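Rultinel Hand-Held Gripper: Method Notes

Print this page | E-mail this page

May
By Floor Lambrechts, Sustbridge

The Rultinel is a hand-held parallel gripper with a camera mount, sold as a set with two finger pairs, a wrist camera bracket and the recording software. A person holds it by the grip, closes the fingers with the trigger, and does the task. The recording is then used to train a policy for a robot arm fitted with the same fingers. No arm is needed while the demonstrations are being collected.

This page covers the training method we recommend with the current software and the result we got from it. Ordering information and the full parts list are on the main Rultinel page.

What we changed

Earlier versions of the software kept every recording at full length. The trainer saw the walk-up to the table, the pause while the operator decided where to go, the grasp, and whatever came after. We suspected the pauses were teaching the policy to stall. Customers had reported the same thing: an arm would move toward an object, stop short of it, and hang there until someone pressed the reset.

The new method splits each recording into an approach, a grasp and a release, using the trigger signal to find the boundaries. Still stretches in the approach are shortened. The grasp is kept at its recorded speed. We also record finger width as a continuous value. The old software stored it as open or closed, and thin-walled objects suffered for it.

Nothing on the gripper itself has to be replaced. Units with the older trigger board will need a firmware update before the width value can be read. The updater checks the board first and will say so if it can't continue.

How we tested it

The task was to pick up a cup from a flat tabletop and set it down again at a marked spot. Ro-un Min collected the demonstrations, more than 400 of them, with the cup's position and heading changed between recordings. Two policies were trained on the same recordings, one prepared the old way and one with the split and the width signal. Training settings were otherwise the same.

Both policies were then run on a Van Loon arm with Rultinel fingers. Start positions were drawn in advance and shared between the two, and a trial counted only if the cup ended up standing on its base with the arm clear of it. A cup that tipped and was caught by the fingers counted as a failure. So did any run that needed a hand on the stop button.

Results

The policy trained on full-length recordings succeeded in 42 percent of trials. The policy trained on split recordings succeeded in 65 percent.

Most of the difference came from the approach. The stalls dropped off sharply, and the ones that remained were mostly at the far side of the table, where the wrist camera has less of the sheet to go on. The grasp itself improved less than we expected. Cups with a rounded or stepped body still gave trouble, because a small error in height puts the fingers on a curve and the cup rides up or turns as they close.

We also tried training with the width signal but without the split. That gave a small gain on soft cups and none on rigid ones. We would not bother with it alone.

Limits

This is one task, one operator and one arm. We have not tested the method on drawers, cloth or anything that has to be poured. Tasks where the pause matters — waiting for a door to swing shut, for instance — should be recorded with shortening turned off, and there is a switch for that in the project settings.

Finger alignment matters more with the new method than it did before. If the tips are off by more than 2 mm when closed, the width value drifts and the policy will close late. Check them with the gauge supplied in the case before each session, and again if the tool has been dropped. Fingers with small chips along the lower edge can stay in use as long as the inner faces are flat.

Setting it up

Install the current software and open an existing project. Choose Prepare, then Split by trigger. Play back a few recordings and look at where the boundaries fall. Operators who squeeze the trigger slowly may get a boundary that is too early, and the threshold can be raised under Advanced. Export as usual. The export folder will be larger than before, mainly from the width data.

Projects recorded with a Konum tracker work the same way, but the tracker has to be running before the gripper is switched on or the clocks won't match.

Comments (3)

pk_lab
Does the split still work if the operator opens and closes more than once while lining up? Ours tend to do that.

Marta
We ran this on old recordings from the winter and got fewer stalls too. We didn't measure it properly. The threshold needed to come up a lot for one of our people.

Floor Lambrechts
Re: the double squeeze — it works, but you'll get an extra short segment. The software merges anything that closes and reopens without holding an object. It judges that from the width, so a very thin object can be merged by mistake. For cups it hasn't been a problem for us. 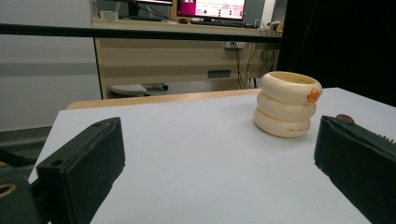 For thin objects I'd lower the merge limit and go through the boundaries by hand. The next release will let you save that limit per project, and until then it has to be set again each time you open the software.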